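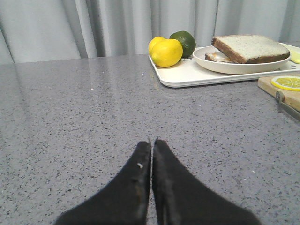 Gulbridge Home Owners' Club - Kitchens and Baths Group

March 25, 2018

Do you really need to seal that countertop every year?

If you have bought a stone or stone-look countertop in the last ten years, someone has probably tried to sell you a bottle of sealer along with it. Then came the reminder card. Then, if your installer is anything like mine, a phone call in July offering a "care visit" at a price that would cover a decent dinner for four.

I have become suspicious of the whole business. Members keep asking me about it, so I spent part of the winter reading care sheets and talking to people who cut slabs for a living.

Start with what you have. Gray speckled surfaces are sold under so many names that plenty of owners can't say if theirs is granite, quartz or terrazzo, and the care is different for each. Granite is natural stone and some of it soaks up oil and wine, though a lot of the darker kinds hardly soak up anything. Engineered quartz is ground stone held together with resin, and it is made so that liquids stay on top. Terrazzo depends on what the chips are set in. With cement it can be thirsty. With epoxy it mostly isn't.

So when a salesman tells you that "all stone needs protecting," ask him which stone, and protecting from what. I asked exactly that at a showroom in Sudow and got a brochure.

Marjorie Treloar, who ran a slab yard in Notlow until she retired, was blunter than I expected. "Most people who seal quartz are polishing a window with floor wax," she told me. In her experience the usual result is a cloudy film, and the usual response to the film is to buy a second product to take it off. She did say that some pale granites need attention, and that she sealed her own for years.

Her test costs nothing. Put a spoonful of water on a clean, dry spot near the sink, leave it for 15 minutes, and wipe it up. If the stone underneath has gone darker, water is getting in and a sealer may help. If it looks the same as before, put the bottle back on the shelf. Try it in two or three places, as the area by the stove wears differently from the corner where the toaster lives.

In January I asked members to try this and write in. We got 47 replies, and 41 of them had granite or thought they did. I won't pretend this is science. People who bother to answer a club newsletter are probably the same people who wipe their counters down every night. Still, a good many of those who had been sealing on schedule found no dark spot anywhere, including on counters that were well overdue by the installer's calendar.

Notburga Lanz wrote to disagree with me before I had even printed anything. She has sealed her granite every spring since she moved in and it has never stained. Fair enough, but mine has never been sealed and hasn't stained either, and I cook with turmeric. Neither of us has proved much.

A few things I am less doubtful about. Vinegar and lemon will dull marble, sealed or unsealed, and a sealer won't stop that. Hot pans can mark the resin in quartz, so use a trivet. Dish soap and warm water will do for nearly everything else. The $133 kit from Stüber that one member mailed me a picture of has a spray cleaner, a cloth and a sealer in it, and I could not find anywhere on the box what kind of stone it was meant for.

If your warranty says you must seal, read the wording before you skip a year. Some only ask for "normal care" - and a phone salesman's idea of normal is not binding on you. Ask for it in writing.

Send your own results, good or bad, to the group mailbox. Next issue: grout pens, and why mine is in the trash.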